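Workshop notebook, Banulgate
May 9, 2019
Visitors' day. Written up the same evening with a mug of tea, so forgive the order of things.

Doors opened at ten and the first lot were already on the step - a school party from Bratberg, very keen, who wanted to press everything. Yurani had put tape on the floor the night before and it held up nicely, apart from the corner by the sink where people kept cutting across to get to the biscuits. Move the biscuits next time! We had 155 on the sign-in sheet by the close, though I know for a fact that families signed once and came in as a crowd, so who knows really.

Morning talk was Melina's, down for 30 minutes and gone well past that, with a long queue of questions about whether the arm knows what it's picking up. She handled it far better than I would have. I've asked her to write down the answer she gave to the little lad at the front, the one about finding a light switch in the dark, because I want to pinch it for the February talk.

Things that went wrong, for Ximena mostly:
The teach pendant dropped its connection twice before lunch. Both times it came back after I pulled the plug and counted to ten. I think it's the long lead, the one with the grey tape on it. Please don't put it back in the drawer, I've hung it on the nail.
Speed was left at the setup value after the first break and I didn't spot it until the second group. Nothing got knocked, but I'd like it written on the card by the stop button.
The big screen goes to sleep after a few minutes and then everyone looks at me.

Antigoni's visitors from Koutsoukos came at two and stayed until we were sweeping up. They were mainly interested in how long it takes us to set up a new table, and I told them the truth, that the first go takes an afternoon and after that it's quick enough. They asked for the logs. I've saved 359 runs from the past few weeks in the shared folder under Grarkus, and Evangelia says she'll strip out the rubbish ones before anything goes anywhere. (Evangelia - the ones I know are bad have a b on the end of the name. There will be others.)

Lunch was sandwiches, too many egg. The parking was fine.

I still want to have a proper go at the approach path before we do this in front of people again. At the moment we come in low with the fingers open and only sort out the height at the last bit, and that's all right for anything squat like the light blue box with the cartoon on it, but the stand with the twisted gold rod needs much more thought, as there are bits up top that the wrist camera loses once we're down near the base. I'd try coming in higher and stopping short, then having a second look before going any closer. Yurani reckons a slower swing would do just as much good, going by how smeary the ferns on the tablecloth come out while we're moving, and she may well be right. We'll try hers first as it's one number to change, and mine on Monday if I can get the bench.
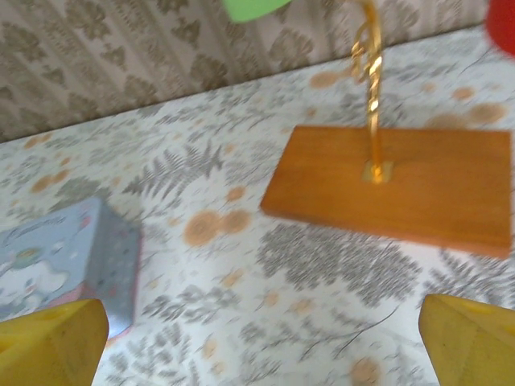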